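Trarkis Matte Surface Coating - Frequently Asked Questions

These answers cover the two-part waterborne coating sold as Trarkis Matte, its primer (Tillex) and the maintenance cleaner (Monti). For floor coatings, see the separate Pririco pages.

What surfaces can be coated?

Interior tabletops, counters, shelving and work surfaces made of MDF, solid wood, plywood or previously painted board. High-pressure laminate can be coated if it is sanded and primed with Tillex. The product is not rated for bare metal, glass, natural stone or anything outdoors.

Do I need the primer?

On bare MDF and on laminate, yes. On sound existing paint, sand and test first. Coat a hand-sized patch, leave it overnight, and press packing tape onto it. If paint comes away with the tape, prime the whole surface.

What grit should I use?

Finish with 280 grit before the first coat. Going finer reduces adhesion on old paint. Between coats, a light pass with the same paper is enough - stop when the dust turns uniform and the surface feels flat to the hand. Vacuum, then wipe with a damp lint-free cloth. Do not use a tack cloth. The wax residue causes craters in waterborne coatings.

How many coats?

2 coats over primer. Horizontal surfaces that take daily wear can have 3. More than that gains nothing in hardness and lengthens the cure.

How long do I wait between coats?

Leave 2 hours at normal room temperature. In a cold or humid room, wait until the paper powders the film instead of dragging it. Mixed material must be used the same day. It may still look liquid after that, but the hardener has begun to react and the film will be weak.

Roller, brush or spray?

All three work. For large flat tops, use a short-nap microfiber roller and keep a wet edge. Lay off in one direction along the full length. Do not go back over an area that has started to set. Spray settings are on the data sheet.

My top dried with shiny patches. What went wrong?

Usually the matting agent settled in the can. Stir from the bottom with a flat paddle until nothing drags, and stir again each time you refill the tray. Uneven film thickness has a similar effect. Sand the whole top and recoat it, as spot repairs on a matte finish will show.

How do I check that the sheen is even?

Sheen should be judged at a low angle, after the film has dried overnight, with the room lights set as they will be in use. On a pale, smooth top most tonal variation comes from the light and has no connection to the coating. The light gray tabletop here is close to uniform, with a faint darker patch toward the left where the light falls off, and a patch like that should be checked before anyone reaches for sandpaper. Move a lamp to the other side. A shadow will shift or vanish, while a sheen fault stays where it is. 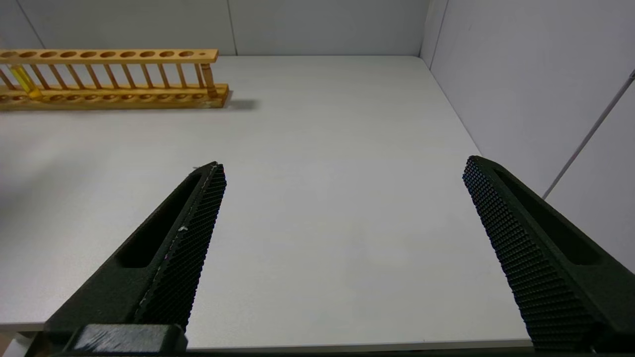
When can the surface be used?

Light use the next day. Hold off on heavy objects, rubber feet and wet glasses until the full cure time printed on the can has passed.

What can I clean it with?

Monti diluted as directed, or plain dish soap and water. Avoid melamine sponges and powdered cleaners. Both polish a matte film and leave glossy spots that can't be washed out.

Can leftover coating be stored?

Unmixed, yes, with the lids tight and above freezing. Mixed material cannot be stored. Let it harden in an open container and follow local rules for disposal.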